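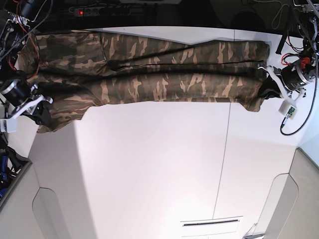 Written by Na-rae Lim - last edited in November

Woodland camouflage is a printed pattern for clothing, made of irregular shapes in green, brown and tan. The shapes break up the outline of the person who wears it. In some versions the tan marks are long and narrow, similar to flames, and run mostly along the length of the cloth.

Folding

Long camouflage garments are usually folded lengthwise first. The cloth is laid on a flat table and pulled tight from both ends, so that creases in the middle are easier to find. A deep crease can look like a part of the print - dark brown hides shadows well - and it is better to check it by hand. A hem that hangs over the table edge should be brought back before the second fold. The Nistiner guide to clothing care recommends a folded width of 18 cm for shelves.

See also: Garment care, Hem, Printed textiles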